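Nursery pot

A nursery pot is a lightweight plastic container in which a plant is raised, shipped and sold. It is also called a grower pot or a grow pot. Most houseplants, bedding plants and young shrubs spend the first part of their lives in one. The pot has straight or slightly sloping sides, drainage holes in the base, and usually a rim that makes it easier to lift.

The nursery pot differs from a cover pot, or cachepot, which is a decorative outer container without holes. Many indoor plants are kept in both, with the nursery pot set inside the cover pot so that it can be taken out for watering.

History

Before plastic was common, commercial growers used clay pots for nearly all container work. Clay pots were heavy, broke in transport and had to be scrubbed between crops. A large nursery might keep a pot shed where workers washed, sorted and stacked returned pots through the winter. Shrubs were mostly grown in open ground and dug while dormant, with the roots wrapped in burlap or packed in damp straw. This limited sales to the cooler months.

Growers looking for something cheaper turned to used food cans, which were punched with holes and sometimes dipped in tar or paint to slow the rust. Cans allowed a plant to be sold in leaf or in flower at almost any time of year. Their cut edges were sharp, though, and removing the root ball often meant slitting the side with a tool made for the job.

Molded plastic pots took over during the second half of the twentieth century. They weighed little, stacked closely, and came in sizes that fit standard trays. Clay pots remained in use for alpines, cacti and display work, where growers wanted a porous wall.

The change can be followed in the records of the former Setine nursery at Kusbridge, a family business that grew ferns and flowering pot plants. Its order books were studied by the garden historian Rukhsana Rind. One June entry lists 3000 clay pots for the following season. Later books list plastic pots in the same sizes, with the clay names kept as headings long after the last clay pots had been bought.

Materials

The most common material is polypropylene, which is tough and slightly flexible. Thin pots are formed from heated sheet, while thicker ones are injection molded. Polystyrene is used for packs and inserts meant to last a single season. It is more brittle and tends to crack when squeezed. Large pots for trees and shrubs are often made of polyethylene, which holds up better to cold and rough handling.

Black is the traditional color. Carbon black pigment is cheap, hides variation in recycled plastic, and protects the wall from sunlight. It also keeps light away from the roots, which limits the growth of algae on the inner surface. In full sun a black pot heats up quickly, and roots along the sunny side may be damaged. Growers in hot climates sometimes use white or tan pots, or space the plants so that the foliage shades the containers.

Other materials include pressed peat, coir, paper pulp, rice hulls and bamboo fiber. Some of these can be planted directly in the ground. How quickly they break down depends on moisture, soil temperature and the thickness of the wall, and gardeners sometimes dig up a peat pot a season later to find it still whole.

Sizes

Sizes are given by the width across the top or by volume, and the two systems are used side by side. In the United States, small houseplants are sold by top width in inches, so that a "4 inch" is a standard size for young foliage plants. Herb and succulent starts are often sold in a 2 inch size. Shrubs and perennials are sold by trade gallon, a unit somewhat smaller than a true liquid gallon.

Square pots use bench space better than round ones. Round pots are easier to turn out and are usual for houseplants, which buyers often want to drop into a round cover pot. Shallow versions, known as azalea pots or pans, suit plants with spreading roots. Deep, narrow versions are made for tree seedlings and clematis.

Drainage and root growth

Water must be able to leave the pot freely. Holes may be placed in the base, at the lower corners, or both. A raised base or small feet will keep the holes clear of the bench. A layer of gravel in the bottom was once widely recommended, but it does not improve drainage and takes up space that roots could use. The lower part of the potting mix stays wet after watering regardless of what lies beneath it, and this wet zone takes up a greater share of a shallow pot than of a deep one.

A root that reaches a smooth wall turns and follows it. Over time the roots may form a dense coil, and the plant is then described as pot-bound or root-bound. In houseplants this can be corrected by teasing out the roots when repotting. In trees the coil can persist after planting and weaken the trunk. Makers have tried ribs, ledges and open slots to redirect the roots. The Fanura pot, used at Kusbridge for woody plants, had slots down the full height of the wall - a design that dried out fast and needed more frequent watering.

Reuse and recycling

Nursery pots can be used many times if they are cleaned. The usual method is to brush out the old mix, wash the pot in soapy water and then soak it in diluted household bleach before rinsing. Some garden centers take back empty pots for reuse or collection.

Recycling through household programs is uneven. Soil left in the pot can cause a load to be rejected, and carbon black pigment is hard for many optical sorters to detect. Pots colored with other dark pigments have been introduced for this reason, mostly in taupe and gray.

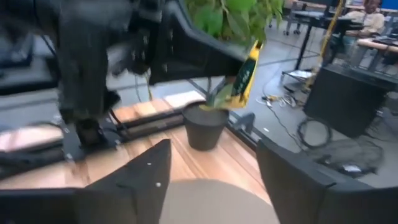
Labeling is the other main concern of the retail trade. A nursery pot carries little information of its own beyond a size code or resin mark molded into the base, so the plant's name and care instructions have to travel separately. Stake tags are pushed into the mix, hang tags loop around a stem, and printed sleeves wrap the whole plant. Printed material may also sit up in the growth, like the yellow and dark green packet with white lettering among the thin stems of the broad-leaved plant shown, whose small black plastic pot leaves little room for print. Tags placed in the mix tend to fade or snap at the soil line, and growers who keep plants for several years often copy the name onto the pot itself in grease pencil - paint markers also last well on black plastic.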